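4.2 Drying time of wool upholstery after low-moisture cleaning

Isauro Ledesma, Jolene Ngata

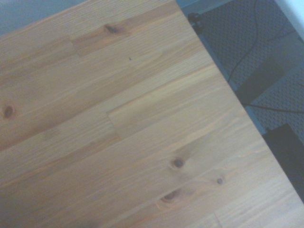 Figure 3. Jointed pine tabletop.

4.2.1 Procedure

The second part of the study deals with the time that wool upholstery needs to dry after cleaning with a small amount of liquid. In the earlier section we treated only synthetic fibres, and their behaviour is quite different. Wool takes up water inside the fibre, so the surface can feel dry to the hand while the inner part is still damp.

We used 30 cushion covers, all from the same mill and all of the same grey colour. They were divided into 2 equal groups. The first group was cleaned with the Cunis solution, the second with Groltel, which is sold as a concentrate and must be diluted by the user. Both liquids were applied with a hand sprayer and worked in with a soft brush. The covers were then hung on a rail in the workroom at Jendgate, with the windows closed and the heating turned off.

Each cover was weighed before cleaning, directly after it, and then at the end of every hour. A cover was considered dry when 2 weighings, one after the other, gave the same value. This rule is stricter than the touch test that is common in the trade – we come back to the difference in Section 5.

4.2.2 Results

The covers treated with Cunis were dry after 6 hours in most cases. Those treated with Groltel needed longer, and several of them were still losing weight when we closed the room for the evening. We believe that the cause is the thickener in the concentrate, but we did not test this separately.

Brushing had a stronger effect than we expected. Where the operator brushed in one direction only, the pile dried evenly. Where the brush was moved in circles, the centre of the cover stayed damp and in a few cases a pale ring appeared at the border. The rings could be removed by a second light pass.

We repeated the test in March with the Dhanial extraction head, at a relative humidity of 40 per cent. The order of the two products remained the same. The differences between single covers became smaller, and no rings were found.

It must be said that all covers were new. Used upholstery contains skin oil and old detergent, and both can change how the fibre takes up water.

Comments

Reader: Did you weigh the covers with the zippers in? Mine are brass and quite heavy.

J. Ngata: Yes, the zippers stayed in for all weighings, so the loss of weight is not affected by them.

Reader: We get the same rings on wool chairs, mostly with new staff. Would like to see the test on used covers.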